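3.2 Personal objects at shared desks

The second part of the survey asked how workers mark a desk as their own when the desk is not assigned to them. We sent the questionnaire to all staff in the Drunis and Nisarora offices in March, and 668 persons returned it complete. The questions covered three topics: which objects are brought from home, where they are kept during the working day, and what happens to them in the evening. We also visited 14 work areas and spoke with the persons who were present.

In the answers, the most common personal objects were plants, cups, small toys and computer accessories. We group them into two classes. Display objects are meant to be seen by others and are seldom moved. Use objects are handled many times in a day, and their color or shape is often chosen by the worker, although the employer offers a standard model. The difference is not always sharp. One respondent wrote that her mouse was "the only cheerful thing I have here", and such an answer belongs in some way to both classes.

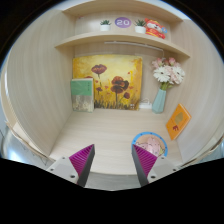
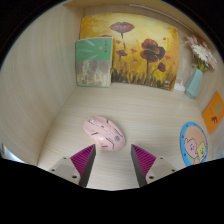
Figure 4. Examples of the two classes in desk compartments of light wood grain: display objects on a shelf (first picture) and a use object, a computer mouse (second picture).

The position of display objects follows a clear pattern. Respondents who had a shelf above the desk used it for decoration first and for papers second. Where no shelf was present, the decoration moved to the window sill or to the top of the cabinet, and conflicts with colleagues were reported more often. Gökçe, the furniture supplier of both offices, delivers its desks with or without the upper shelf, and the choice was made by floor. This gave us two groups which can be compared, but we must say that the floors differ also in the type of work.

For use objects the evening was more important than the day. At Nisarora the cleaning rules require that the desk surface is free after work, and the workers there carry the objects to a locker. At Drunis no such rule exists. Several respondents at Nisarora told us that after a few months they stopped bringing their own things - the effort was small, but it was repeated every day. We did not ask how many objects were lost, and we regret this omission.

The free-text comments were coded with the Furker scheme, which is described in Section 2.4.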